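The House Before the House

Floltero had no legs yet when I began to build him a house.

His base was on my bench in the Brillier workshop, between the paint shelf and the band saw, and I had spent 600 on his motors. They came from Obradović, the shop by the canal where everything is second hand and everything is tested twice. The arm was still in pieces in a bread box. But the computer was ready, and so I made rooms inside the computer, and in the evenings I sent him there to practice.

I started with the kitchen. I gave it a table with a bowl and a white dish, and I put a green fruit where he would have to reach past other things to get it. At the end of the table I set a large cactus in a pot. My mother had one like it in our kitchen in the old country, and I learned very early to reach around it.

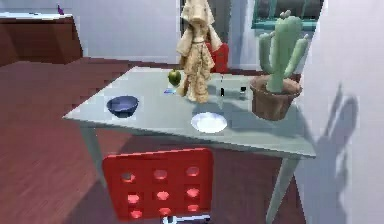
He was slow the first evening. He rolled forward, he stopped, he thought. The small fan of the computer blew on my hand. At the other benches people were sanding and gluing, and a woman who was repairing an accordion came to look over my shoulder.

"Is he shy?" she asked.

"He is calculating," I said.

"My husband also said this," she answered, and went back to her accordion.

By the end of the month Floltero had made 1,159 attempts at the fruit. I wrote down each one in a school notebook, although the computer kept its own record. I liked to see the pages become thick. When my pencil was short, I took a carpenter's pencil from the common jar and always returned it.

The second room was more difficult for me. I wanted only a place with a good wide floor, where he could learn to turn around without hurting the furniture. I put in a blue sofa and a red armchair, and an open door behind them. Then I sat and looked at it for a long time — I had made the living room in Itley. The door was green in our house too. I had not planned it, and the sofa had been brown, but the way from the sofa to the door was the same way I had walked each night with a glass of water for my father.

I sent Floltero along it. He touched the armchair with his left side, went back a little, and tried again.
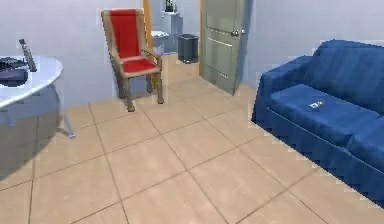 The Last Room

In spring the arm came out of the bread box. I screwed it together on two evenings, and on the third I found that one joint was mounted backward. I took it apart. The accordion was finished by then and somebody else had the bench, a boy with a kite who never spoke to me but swept under my stool as well as his own.

My father telephoned from Itley. He asked if the machine was ready, and I said almost. He asked if it could bring him his newspaper. I said it could bring him a fruit. He was quiet, and then he said that a fruit was also good.

"And at night?" he said. "If I get up at night?"

I understood what he was asking. He had fallen in March, in the bathroom, and he had waited on the floor until it was light. He told me about it as if it had happened to a neighbor.

So I built the bathroom. I worked until 11 and ate my supper standing up. I made the toilet with its lid closed and the wastebasket near it, because at home the wastebasket is always in the way, and I left the walls bare.

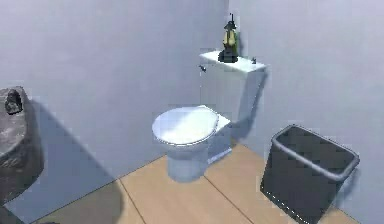
I did not give Floltero any object to pick up there. I only asked him to come in, turn, and stop in the middle of the floor, and then to wait. It is a strange thing to teach. I had to write a special rule so that waiting would not be recorded as a failure, and for the first hundred times he left the room too soon.

I changed the number for his patience from 600 to 4,000 and started him again. The boy with the kite had gone home. I turned off the big lamp over the saw and kept the small one at my bench, and on the screen I watched Floltero go through the door.

He stopped in the middle. I put down my pencil and waited too.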